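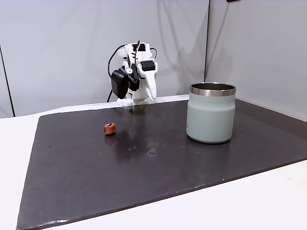 I've been meaning to put up a few photos of my new tea corner for ages, so here we go! It started when I finally gave up on the big kitchen table (too much mail, too many crumbs) and claimed a white one by the wall for myself. My friend Ľubica talked me into green for my everyday cup, and I'm so glad she did – that pale sage looks lovely against the dark gray. I'd been all set to get yet another white one.

Droplets everywhere

Shiny black shows every single drop of water, and I kind of love it. They look like little glass beads around the mug! I keep a dish towel close by for when I'm feeling tidy, which is mostly Thursday.
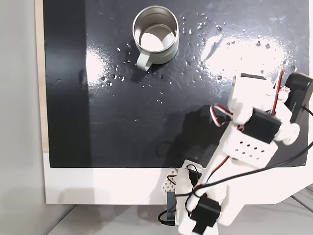

Looking down into the mug

Brushed steel inside, green outside, handle to match. I had a china one for years and chipped it 2 times in one winter, so steel suits me much better. The little reddish-brown cube is off to the right, about as big as a sugar cube. Next up is a shelf for the tea tins, if I ever settle on a color.
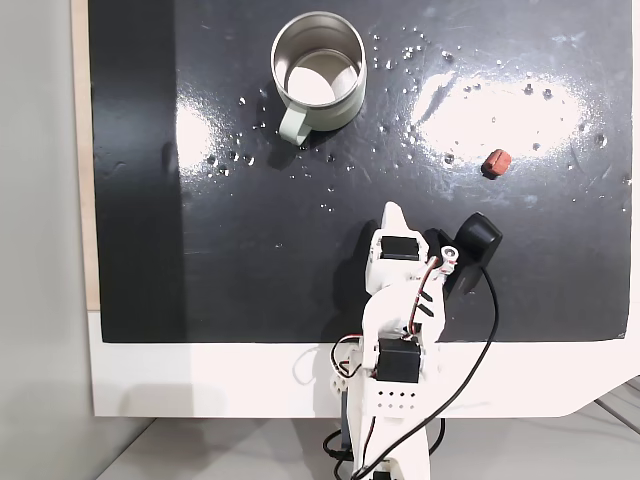 More from the house

Hallway hooks
Pantry, before and after
Back porch in March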